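The Bag That Wouldn't Let Go

Massawe had a clean number to show its investors this fall, and the number was 25. As in 25 consecutive grasps of a soft object without a failure, performed by a two-armed household robot that the company would like to see in apartments before too many more winters go by. I have heard clean numbers before. I asked to see the log.

The log is where the trouble was. On run 61 of the same test series the robot closed one gripper on the handles of a plastic shopping bag hanging from a wall hook, reported a good hold, and pulled. The bag was supposed to come up and off. It didn't. The handles had bunched under the lip of the hook, and the arm, which had been told that the job was going well, went on pulling until the adhesive gave way. Hook, bag and a patch of paint came off together. The arm then swung back faster than anyone had planned for and hit a shelf upright hard enough to bend a finger linkage.

Nobody was hurt. Salim Obura, the technician on duty, was standing a good two yards off with his hand near the stop button, and he pressed it. By his own account he pressed it late.

"The screen said success," he told me. "You look at the screen. I know you shouldn't, but you do."

That sentence bothers me more than the bent linkage. Massawe's control software, which it licenses from a smaller firm called Nivetero, judges a grasp by how far the fingers have closed and how hard the motors are working to keep them there. With a mug or a box that tells you a fair amount. With a gathered twist of thin plastic it tells you that something is between the fingers. Whether the something is free to move is another question, and the software wasn't asking it.

Francine Bouchard, who runs product at Massawe, calls the event "a task-level miss with a minor mechanical consequence." I asked her to say it again in plain English. She said the robot pulled something off a wall. I asked what would have happened if the something had been a coat hook with a child's hand on it, and she said, reasonably enough, that the arms have force limits and that the limits were never exceeded. I've seen the plot, and she's right. The force climbed to just under the limit and sat there for as long as the hook held.

Teodor Öberg finds this less comforting than she does. He spent years certifying lifting equipment before he started consulting on robots, and he has a low opinion of limits that are set once and left alone. A limit that is safe for a person leaning on the arm, he says, can be far too high for a sticky hook rated to hold a dish towel. The stored pull has to go somewhere when the load lets go. On run 61 it went into the shelf.

"They tested for pushing," he said. "Everyone tests for pushing. What you want to know is what the thing does when the resistance disappears."

Massawe's answer came in two parts. The first was a patch. After closing on a bag, the arm now makes a small upward tug and checks whether the wrist camera sees the handles travel with it. If they don't, it opens the fingers, backs off and tries again from a slightly different angle. The second was a cap on speed after any sudden drop in load, so that a released arm drifts where it used to whip. Both seem sensible. Both could have been in the product from the start, and when I said so to Bouchard she didn't argue.

How much do they help? Conceição Barreto at Nivetero sent me a spreadsheet of 2753 simulated pulls with the new check switched on, and the failures in it are few. I would be more impressed if the simulated bag behaved more like a bag. In the version I was shown it hung stiffly and swung like a sign outside a pub. Real ones crease and cling, and the handles wind around each other in ways that depend on who hung them up. Barreto conceded that the model is "generous" and that the physical trials matter more. Those are still going on, and she declined to give me a figure before November.

There is also the matter of the original 25. They were real, and they were consecutive, but they began after a string of earlier runs that had been set aside as setup. Lai-ching Tang, an engineer who left Massawe over the summer and now works on warehouse conveyors, told me the definition of setup was loose. A run in which the bag slipped might be counted as calibration if somebody was adjusting the camera that morning. She doesn't accuse anyone of cheating. She thinks people were tired and wanted a streak.

I can believe that. I can also believe that a company with a streak in hand has little reason to go looking for run 61, and that it came to light only because a shelf got in the way. Had the arm swung through empty air, the log would have shown a bag removed from a hook, which is what the robot was asked to do. Obura checked this for me. The entry for the run was marked as passed until he went in and changed it by hand.

Massawe says the marking has been fixed too, and that a run now needs a person to sign it off. It is the cheapest of the changes and the one I'd keep an eye on, given what Obura said about the screen. He signs off most of them himself. When I asked him how long he looks at each one before he does, he thought it over and said it depended on how many were left to do before lunch. 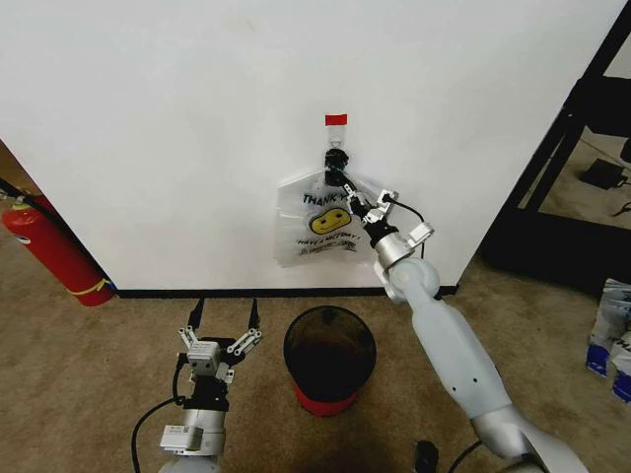
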